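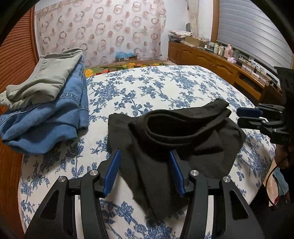 Mercy Swai asked under my last post whether I fold on the bed or put everything straight on hangers. I fold on the bed. I'll put the whole routine in this thread so I don't have to type it out again next time.

1/ The bed gets made first, at least down to a flat sheet. Mine is the white one with the blue flowers at the moment. I pull it tight at the corners and leave the duvet on the chair until I'm done. Folding on a duvet doesn't work for me, everything sinks.

2/ I dump the basket on the ironing board in the hall and bring things over one at a time. If I tip it all out on the bed I end up sleeping next to it.

3/ Finished things go on the left, heavy at the bottom. Denim under, lighter stuff on top. The sage green one with the gathered band is folded lengthwise and sits on the blue denim.

4/ Dark bottoms with a thick waistband are the slow ones. The doubled band wants to stay open in a ring and the rest bunches up under it. Turn the band flat first, run a hand along it both ways, then line up the side seams. Legs last.

5/ If the band still pops open, fold it down once toward the inside and carry on. It leaves a small ridge. I can live with the ridge.

6/ Alois Camenzind says to roll them. I rolled everything for most of November. The drawer looked fine from the top, but I had to unroll three pairs to find the one I wanted. Went back to flat.

7/ Shirts I do in thirds, sleeves in. T-shirts the same. Socks get paired and that's it, no folding over the cuff, it wears out the elastic.

8/ Someone asked about the plastic folding board from Pisico. I had one for a while. Good for shirts, too narrow for jeans. It went to my sister.

9/ A full basket takes me 20 minutes if I don't stop. Towels are separate and I do those standing at the dryer.

10/ Then it all goes away the same evening, bottoms in the low drawer, tops in the middle. The pile doesn't get to stay on the bed overnight. I've broken that rule plenty and had to refold the lot in the morning.

11/ Fitted sheets, since two people have already asked: I don't fold them. Off the bed, washed, back on the bed. The spare one is in a pillowcase on the closet shelf.

12/ Will do the closet shelf next. It needs clearing out before I can say anything useful about it.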